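Are robots any good at real chores yet? (shop or house)
General discussion > Tools and automation
Page 1 of 1

severino_r
Started this thread in May

My brother-in-law runs a small fittings shop and keeps asking me whether he should "wait for the robots" before he hires a second person for sorting and packing. I told him no. He says I'm behind the times. He watches a lot of videos.

So I'm asking here, where some of you work with this stuff. Not car factories, I know those run on arms and have for decades. I mean the boring jobs. Emptying a bin of mixed parts. Putting away dishes. Folding a towel that's inside out. Can anything you can buy do those yet, all day, without a guy standing next to it?

My own guess is no and I'd like to be argued with.

– Severino Rivas

bench_dog81
The guy standing next to it is the whole story. Every demo I've been to had one. At Peñalver we had an outfit come in and set up a cell for loading brackets. Worked great for the visit. Then they went home and our night shift got to meet it properly. Parts came in with a bit of oil on them and it dropped every third one on the floor.

They came back and tuned it. Then the brackets got a different coating. They came back again.

mollah_s
I'm going to push on this a little. "Every third one" on oily brackets with a standard gripper is a setup problem. Somebody should have tested with oily brackets. You wouldn't buy a band saw and then say sawing doesn't work when the blade is wrong for your stock.

I do integration work (small jobs, mostly packaging). Picking from a bin is a solved problem for a lot of parts. For some parts it isn't. People want one yes or no for all of it and there isn't one.

– Sabina Mollah

bench_dog81
If I have to call the saw company every time the wood changes, I'd say the saw doesn't work.

tin_roof_ana
Home side of things. We have a robot vacuum and it's fine. It does the middle of the floor. I do the corners, the stairs, under the radiator, and I pick up everything before it starts. So what chore has it taken off me exactly? Maybe half of vacuuming, and it added "get the floor ready for the vacuum," a chore I didn't have before.

The dishwasher is the best robot in my house and it doesn't move.

severino_r
That's pretty much my argument to him. The machines that work are the ones where you bring the work to them and put it in just so.

velimir_peric
I work at Ledano, in the group that looks at picking, so read this with that in mind. I agree with more of the grumbling than you'd expect.

People outside think the hard part is seeing the part. It used to be. Now seeing is often good enough and the trouble is everything after that. Where do the fingers go when two parts lie tight against each other? What do you do when the part is up against a sloping wall and there's no room for the gripper on that side? A kid solves this by poking the thing with a finger until it moves. Getting an arm to poke well is a lot of somebody's year.

What people call an easy case looks like this:

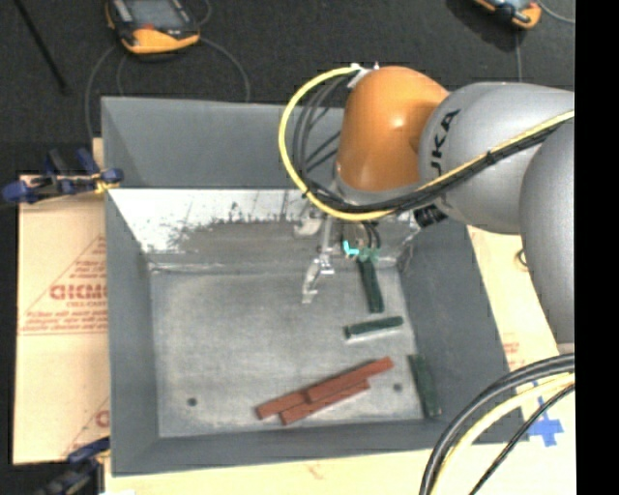 Green and red blocks in a metal bin, arm reaching in from the right.

Plain blocks with straight edges, two colors, plenty of bare floor. You'd give that to a toddler. And still, look at the red ones. They're lying right up against each other, so where does a finger go in? Then the green one at the right wall. The wall slopes and the block is right up against it. Neither is impossible, I've watched arms do both. But they're each a different problem from the green block under the gripper, and the person paying thinks they bought a machine that picks up blocks.

Now swap the blocks for hose clamps.

mollah_s
Velimir, fair, but you could tell the same story the other way. Ten years ago that bin would have needed the blocks lined up in a tray. The floor has gone up a lot.

Also for touching parts there are known tricks. Nudge them, shake the bin, come in at an angle, use suction if the faces are flat. I'd quote a job with blocks like those without losing sleep.

velimir_peric
So would I. I'd just want to know what happens on the pick that fails. That's the number I never see in a sales deck.

old_lathe_hand
All I see in that photo is cable. Yellow one, big bundle of black ones, another lot down in the corner. You know what kills machines in a real shop? Cables. Something rubs on something for four months and then you have a fault that only shows up when the arm is stretched out to one side. Ask me how I know.

Nobody budgets for that either.

bench_dog81
I'm looking at the clamps on the side of the bin. We clamped ours down too after the first week. If the bin has to stay put to the millimeter then I've just been handed one more thing to look after. A person doesn't care if the bin moved.

velimir_peric
Depends on the system. Some find the bin again every cycle and don't care much. You can have a clamp there and not need it for the software, it's just normal to not want your bin sliding around.

bench_dog81
Okay, but you see how it looks from the floor.

aitana_carretero
Long-time reader. I kept a log of exactly this, so I can put some figures in.

We trialed a picking cell from Nurotier on molded caps. One size of cap, one color, one bin. I counted the times a person had to step in, because my boss wanted to know whether we could move the operator to another line. Over the trial it was 276 stops. Of those, 81 were cleared by someone just reaching in and moving a cap. The rest were a mix: the bin had to be swapped early, the cell wanted a restart, the outfeed was jammed (not the robot's fault but it still stops), and a good pile that I logged as "unknown, pressed green button, it went again."

We did not move the operator.

I don't hate it. The people were decent and the thing got better while we had it. But anyone asking if it can be left alone, for us it couldn't.

severino_r
Aitana, that's the most useful post in this thread. Can I ask how long the trial ran? 276 sounds terrible but over what?

aitana_carretero
I can't give the hours, it was a shared trial and I'd be stepping on toes. I know that makes the number less useful. What mattered to us was that the stops didn't come at handy times. If they'd all come at shift change, I'd have signed for it.

mollah_s
With respect, a stop count with no hours attached tells us close to nothing. Could be a great cell or an awful one.

aitana_carretero
It tells you what I said, the operator stayed. Take it or leave it.

tin_roof_ana
I'll take it. I'd like that number for my vacuum. It calls me over for a sock at least once a day.

anselmo_p
Different view from a warehouse guy. We've had 3 arms from Kargate for a while now, doing boxes only. Same five box sizes, flat tops, suction. They're boring and they work. I go whole shifts without thinking about them.

Before anyone throws a party: we tried to get the same arms to do bags. Soft poly bags with clothing in them. They'd lift one by the loose plastic, it would swing, and the next one would come along stuck to it. We gave up and put two people back on bags. The people on bags are fast, and they talk about soccer the whole time they're doing it.

So my answer to the original question is that I'd buy an arm for boxes tomorrow. I wouldn't let one near my laundry.

– Anselmo Paredes

old_lathe_hand
Who looks after the suction cups?

anselmo_p
Me. They wear out. I keep a drawer of them.

old_lathe_hand
There's always a drawer.

quiet_kettle
Can someone explain to me why the videos look so good then? I've seen one load a dishwasher and wipe down a counter. It looked slow but it did it. Are those fake?

velimir_peric
Mostly not fake. Some are sped up, and the decent companies say so in the corner. Some have a person steering from another room, and again the decent ones say so. But the bigger thing is that you're seeing a good run in a kitchen the robot has practiced in. Ask to see the same job in your kitchen, with your weird mugs, and ask for an hour with no cuts. I've asked that of several people. I've had a lot of friendly replies about next quarter.

quiet_kettle
We do have weird mugs.

mollah_s
I'll agree with Velimir there. Home stuff is nowhere near what I'd put my name to. I'd stand by what I said for shops though. Narrow job, known parts, somebody on site who isn't scared of it. That can pay off today, and I think this thread is harder on it than it deserves because people got burned by bad installs.

bench_dog81
I'm one of the burned ones so sure. But "somebody on site who isn't scared of it" is a salary. Put it in the quote and see what the payback looks like then.

mollah_s
I do put it in the quote. That's probably why I lose jobs.

severino_r
Thanks all. I read most of this to him over the phone. His parts are about the worst case from what I can tell – elbows, tees, threaded stuff, all tangled up in the same tote, some bagged and some not. Velimir, would you even try that one?

velimir_peric
I'd try it in a lab. I wouldn't sell it to him. If he can get his supplier to ship the elbows separate from everything else, that's a different conversation, and he might find his sorting problem mostly goes away with no robot at all.

severino_r
He says the supplier won't do it. He's going to ask again. Meanwhile he's put the ad up for a second person.

old_lathe_hand
What's he paying?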